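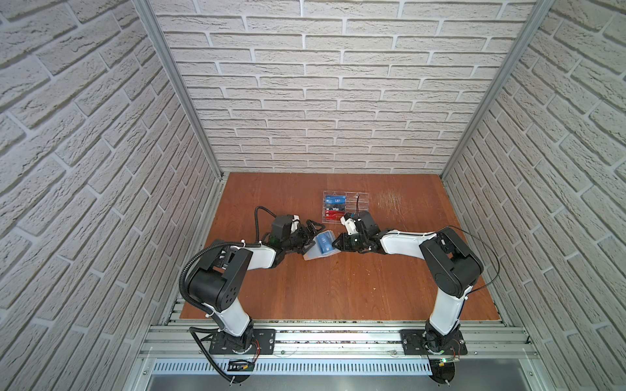 Figure 2. Card holder on the table, with the cards in the left half.

3.2 Sorting of cards

The cards used in this part differ in color and in printed word, such as "VIP" in white on black. We bought the holders from Cleltent and prepared 36 cards. The left half of the holder is filled first. A card counts as placed when it stays in its slot after the hand is removed. Cards that bent during the work were replaced before the next round.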